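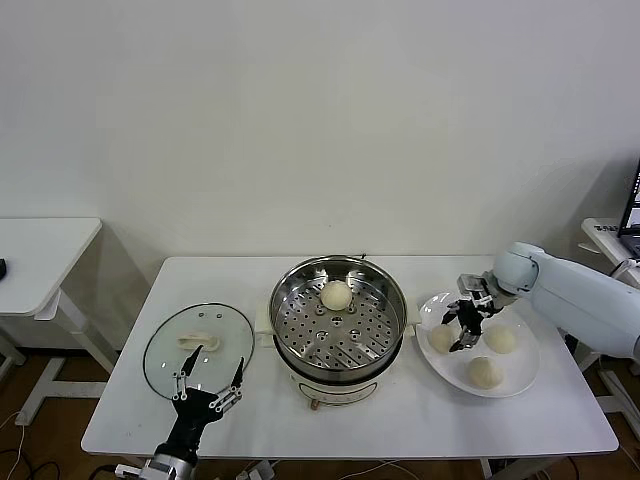
The Lifetime Promise on Your New Roof

The roof estimate came in a glossy folder, and the word "lifetime" was on it six times. It was on the cover, twice in the cover letter, and in gold on a sticker that looked like something a county fair gives to a pig. The price was on page nine.

I had called four roofing companies after a stretch of wind in March took shingles off the back slope of our house in Girneck. Three of the four offered what they called a lifetime warranty. The fourth, a small outfit that answers its own phone, offered five years on the work and told me to read whatever the shingle maker had printed on the wrapper. I thought at the time that this was a weak pitch.

Then I read the warranties, all of them, at the kitchen table over two evenings. The one from Kutamard Roofing ran 18 pages. I doubt many customers get past the first.

Start with the word itself. In the Kutamard document, "lifetime" means as long as the original buyer owns the house. Sell, and the coverage either ends or shrinks, depending on whether the new owner mails in a transfer form and a fee within 60 days of closing. I have bought two houses in my life and can't remember being handed a roofing form at either closing. Can you?

Next comes the matter of what gets paid. For the first ten years the company covers material and labor. After that it covers material only, and on a sliding scale. Shingles are not the expensive part of a roof job. Getting people up there to tear off the old ones, haul them away and nail down the new ones is where the money goes. A homeowner with a failed roof in year 20 would, by my reading of the table in the back, get a check for a fraction of the shingles and nothing for the crew.

The list of exclusions is long. Wind over a stated speed is out. So is hail, which you might expect, and ice backing up at the gutters, which you might not if you live where it snows. Poor attic venting voids the whole thing. Who decides whether your attic is poorly vented? The company's inspector does. The inspection costs $272, paid up front and refunded if the claim is approved.

I asked the Kutamard salesman how many claims were approved last year. He said he would find out. I have called twice.

Fosell Exteriors, the second bidder, had a shorter document and a friendlier salesman, and I liked him right up to the part about maintenance. To keep the Fosell warranty alive you must have the roof inspected every other year by a Fosell crew, at your cost, and keep the receipts. Miss one and you are done. Over the life of a roof those visits could run to more than the warranty would ever pay back. It is a service plan, and a fair one maybe, but the sticker on the folder says "no-cost protection."

None of this is illegal as far as I can tell, and none of it is hidden. It's all in the packet. What bothers me is how the sale is made. The salesman says "lifetime" out loud at your door, with a sample shingle in his hand, and the definition sits in a paragraph you'll see only if you go hunting for it. When I asked for the full warranty before signing, two of the companies seemed surprised. One said it would be mailed after the job was finished.

The usual defense is that a long warranty shows confidence. I'm not so sure. A company that pays very little after year ten isn't risking much by promising year 50. It also has to be in business. The firm that did our roof the last time gave my wife and me a 25-year guarantee on nice heavy paper. Its number now rings at a nail salon.

So what is worth asking? I'd want to know how many years of labor are covered, in writing, with no scale. I'd want to know whether the promise comes from the installer or the shingle maker, as those are two different pieces of paper and the folder tends to blur them. Most leaks, according to every roofer I spoke to, including the ones selling the long warranties, come from bad work around chimneys, vents and valleys. Those show up early, in the first few winters. A plain five-year promise from somebody who will come back with a ladder covers most of that.

We went with Buchanan, the outfit with the five years. Its bid was in the middle of the pack. The whole warranty is 2 pages, and I understood both. The crew is due in June, weather permitting, and I've already been told that weather never permits in June.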